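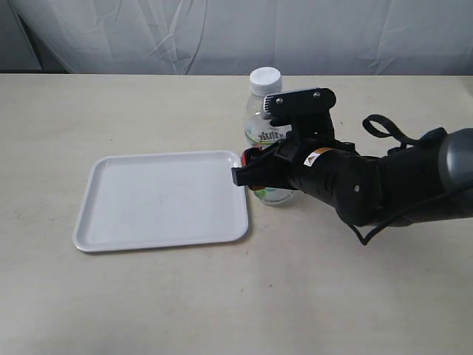 White serving tray and water bottle on the cream-coloured table.

The September entry in this journal concerns the service of water at small gatherings, a matter to which I have given more attention over the past year than I would once have thought reasonable. Readers who followed the earlier entries on table linen will recall that the household adopted a plain arrangement for guests: a pale table, a pale cloth hung behind it, and as few objects in between as the occasion permits. The tray is now part of that arrangement.

I had previously used a round tray with a deep lip, purchased at the Ferreira clearance in Breltau. It was handsome enough, but it did not sit well beside square place settings and it was difficult to store upright in the pantry. The present one is rectangular, with rounded corners and a low rim. A low rim makes it easier to lift a bottle away without tipping it, although it offers less protection when a tray is carried on stairs. Guests in this house are served on one level, and I have accepted the compromise.

The following practice has been in place since the winter. The tray is wiped with a damp cloth and dried before it leaves the kitchen. Glossy white plastic shows every fingerprint, and a second wipe with a dry tea towel is advisable. Bottles are placed on the table first and moved to the tray only when the guests are seated. Glasses are brought separately. Where more than 30 guests are expected, which has happened once, a second tray should be borrowed in advance.

My neighbour Cengiz Değirmenci has questioned the use of bottled water at all, and his objection deserves to be recorded. He favours a glass jug with sliced cucumber, filled from the tap. I agree with him for lunches and for any occasion held near the kitchen. For afternoon visits that extend into the garden, a 500 mL bottle with a screw cap remains the more suitable choice, as it may be closed and set down on the grass.

The remaining question is that of labels. I had intended to remove them all for the sake of a uniform table, and in August I soaked a trial batch in warm water for 30 minutes. The paper labels came away cleanly. The plastic ones did not need soaking and could be slit with scissors. Bianka Tóth, who was assisting that afternoon, argued that guests like to know what they are drinking, and I have come round to her position – the labels now stay on until the bottles are put out for recycling.
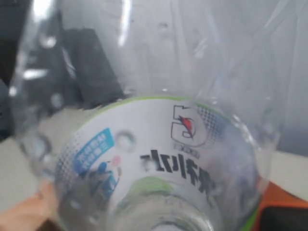

A printed label with its lime-green stripe, seen through the clear plastic.

There is some pleasure in looking at a label from the reverse. The lettering runs backward, and a large 5 with a red lightning bolt takes on rather more presence than it has on a shop shelf. I do not read Chinese and would be grateful to hear from any reader who does.

For recycling, the caps are taken off and collected in a jar beside the sink. The Oltesar depot accepts them separately and closes at 5 p.m. The bottles are flattened and kept in the blue bin in the garage. I shall report on the glass jug in the next entry, once Cengiz has lent me his.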